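Is a tap filter worth it for tea, or am I paying for a placebo?

Posted Wednesday, April 15, 2020 by Padmavathi Amin

We moved to Grodorham in January and the water is hard enough to leave a white crust in the kettle within a week. My tea has gone dull too. Same leaves, same pale blue teapot, same amount of time, and it tastes like somebody put it through a cardboard box. There's a film on top if I let it stand.

My neighbor swears by the Cemness under-sink filter. It's $121 at Havlíček, plus cartridges, and the box says each cartridge is good for about 2000 liters. The box also says "restores the natural life of water," and that made me want to put it back on the shelf. I don't believe water has a life.

So has anyone compared filtered and unfiltered without knowing which was which? I'm not interested in the limescale, I can deal with that. I want to know if the tea is better. 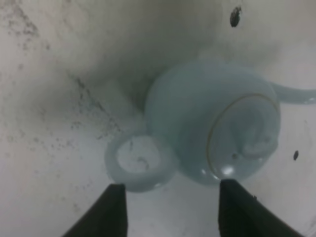
Replies

dull_kettle

It depends what's in the cartridge, and the front of the box won't tell you. Look for the words "ion exchange." Plain carbon takes out chlorine and some smells, and it does close to nothing for hardness. Plenty of people buy carbon, pour hard water through it, get hard water out the other end and then tell their friends how much softer it tastes.

Calcium and bicarbonate are what you're fighting. The film is mostly those two getting together with stuff from the leaves. If the film goes away, the filter is doing something. If it's still there after a new cartridge, take it back.

Before spending anything I'd do this:

1. Buy one bottle of low-mineral water. Read the label, because some bottled water is harder than what comes out of your tap.

2. Make two pots, one with each, same weight of leaf, same timer.

3. Get somebody else to pour while you're out of the kitchen, and have them write down which cup is which.

4. Taste, guess, swap, and do it again on another day. One right guess is a coin flip.

I did this with my wife and she picked the soft water every time. I got it wrong the first day - with black tea, too, where it's meant to be obvious. Make of that what you like. We did not buy the filter.

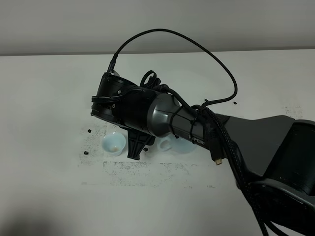
White tabletop, gray wall, robot arm with its cable looped above.

marnie in 4B

get the filter!! I have the cemness 2699 and my skin is so much better, also the dog drinks more. can't say about tea because we're coffee people but water is water

dull_kettle

A drinking water filter in the kitchen doesn't touch your shower, so I'd look for another reason about the skin.

Pell R.

I'd push back a little on going as soft as possible. Very soft water can make black tea sharp and thin, and some of us don't like it. Try mixing the bottled water half and half with tap before deciding.

Also, clean the kettle first. I used Noltine and half of what I'd been blaming on the water went down the sink with the scale. Plain citric acid is cheaper and I suspect it's the same thing in a nicer packet. Rinse it 3 times or you'll taste lemon.

As for the cartridge life on the box, I wouldn't trust it in a hard water town. Those numbers are usually worked out on gentler water than yours. Watch for the film coming back and change it then.

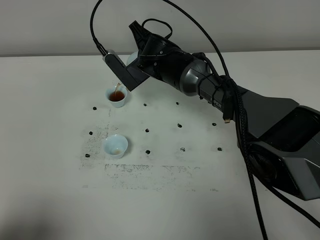 Padmavathi Amin

Thanks, doing the two pots this weekend. Would boiling the water for longer soften it enough to skip the filter?

Pell R.

A few extra minutes drops out part of the calcium as scale, so you'd get slightly softer water and a dirtier kettle. Let it settle and pour off the top if you want to try it. I wouldn't bother every morning.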